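Stumex Hanging Mesh Basket for Desks, Craft Tables and Workbenches

Item 335 | White | Wide, shallow style | Sold singly or as a set of 2

In stock and ready to ship

If you've ever sat down to write a birthday card and spent the first ten minutes hunting for a pen that works, this little basket was made with you in mind. It hangs from a rail or bar behind your table, up off the work surface but still within easy reach, and it holds all those small things that otherwise wander off under the paper. Pens, pencils, a bottle of glue, the good scissors, a roll of tape, the ruler you swear you just had in your hand — they all get a place to live, and you get your table back.

We first brought in the Stumex basket in January as a bit of a trial, just one carton of 60, and they were gone before we'd even finished writing the page for them. A lot of them went to folks setting up a drawing corner for the kids or grandkids, and quite a few went to people with sewing rooms and model-building benches. So we ordered more, and then more again, and now it's a regular part of the shop.

Why we like it

The sides and bottom are perforated metal mesh, so you can see what's in there without getting up and peering over the edge. Dust and pencil shavings don't build up in the corners the way they do in a solid tray, and when it does need a cleaning you can lift it down, give it a rinse in the sink and dry it with a dish towel. The white finish is smooth and goes with just about anything. Felicidad Salazar, who does our ordering, has had one over her own card-making table for quite a while now and says she keeps her tall things in a cup on the table and her flat things in the basket, and that's pretty much how we'd suggest you do it too.

It's a shallow basket, and we'd like you to know that before you buy. Things lie down in it. A small bottle will fit nicely on its side with the cap screwed on tight, and a handful of pens can be spread out along the bottom where you can pick out the color you want. If you need something to stand a big stack of notebooks or a drawing board in, take a look at the wire-grid style, which is deeper and has a more open weave.

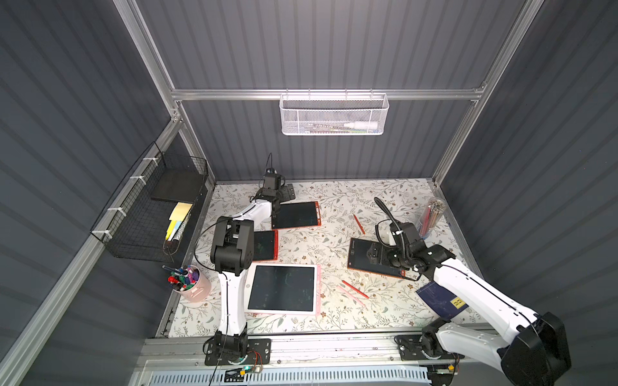

Hanging it up

There are two hooks at the back, and they slip over any rail or bar up to an inch and a quarter thick. No drilling if you've already got something to hang it from. If your rail is on the slippery side, or if the table gets bumped a lot, run a zip tie around the rail at each end of the basket and snip off the tails. We put a small packet of ties in every box for just that purpose. (They're white, so they won't stand out much against the basket.)

Try sitting in your usual chair before you settle on a height. Most people hang it too high the first time! You want to be able to reach in without lifting yourself out of the seat, and you want enough space underneath that a lamp or a cup of markers can still slide in below it.

No rail? The Ekix clamp-on bar fits most tabletops and takes one basket comfortably or a pair side by side if your table is long enough. You'll find it on our rails and bars page.

Details

Material: perforated steel mesh, powder coated
Color: white
Mounting: two rear hooks, rail or bar up to 1 1/4 inches
In the box: basket, packet of zip ties, instruction card
Care: warm water and mild soap, towel dry
Assembly: none

What customers have told us

"I bought one for my desk and went back for another for my husband's workbench. His is full of things I can't name but he's very pleased with it." — Ramil Mangubat's sister-in-law, by way of Ramil in our warehouse, who has promised us she paid full price

"Nice and light. I moved mine over to the left after a week and it took me no time at all."

"Wish it came in green."

We've passed that last one along to the maker — no word yet.

Shipping and returns

Baskets go out from our Ouellet warehouse in a plain cardboard box with paper padding. If yours shows up with a bent corner, send us a picture and we'll mail a new one. Unused baskets can come back within 56 days, with or without the original box, and please tuck the zip ties back in if you haven't used them.

Page updated June 15, 2020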